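How I keep fruit from going bad on me

I buy oranges by the bag. There's a stall near Ferkness that puts them out in big net sacks, and I never come home with fewer than two (sacks, I mean, not oranges!). For years I'd tip the whole lot into a bowl, feel very pleased with myself, and then find a soft green one at the bottom a week later with its neighbors going the same way.

So now I sort them as soon as I get in. I spread something soft over the table, tip everything out and pick up each orange, one at a time. Give it a gentle press on both sides. A good one pushes back a little and feels heavy for its size. If it has a soft patch, or the peel is split near the stem, it goes in the "juice tonight" pile. Anything with mold goes straight out, and I wipe down whatever it was touching.
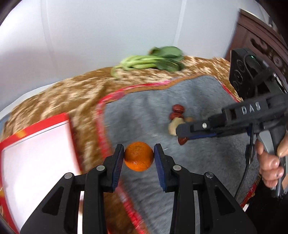

The soft thing on the table matters more than you'd think. I used to do this on the bare wood and they'd roll right off the end, and a dropped orange bruises where you can't see it. An old bath mat, a folded blanket, a thick towel, they all work. Just shake it outside afterward, because plush stuff picks up every bit of lint and then hands it over to your food. Dried fruit is the worst for that. Dates are sticky and will collect fuzz like you wouldn't believe, so I give mine a small plate if they're staying out for long.

Good oranges go in the fridge drawer, loose, with no plastic bag. I keep 4 or 5 out on the counter for eating and top them up as we go. Mine are happy in the drawer for a couple of weeks, sometimes longer if I remember to turn them over.

Dates I keep in a jar with a tight lid. The one I use came from Koutsoukos, it was full of olives once, and it took me two washes and a night with baking soda in it to get the smell out. If your dates have gone hard, put them in a bowl of warm water for 7 minutes or so and pat them dry. They come back lovely and soft, but eat those the same day.

Oh, and save your peels! I dry mine on the radiator and drop a strip in the tea tin.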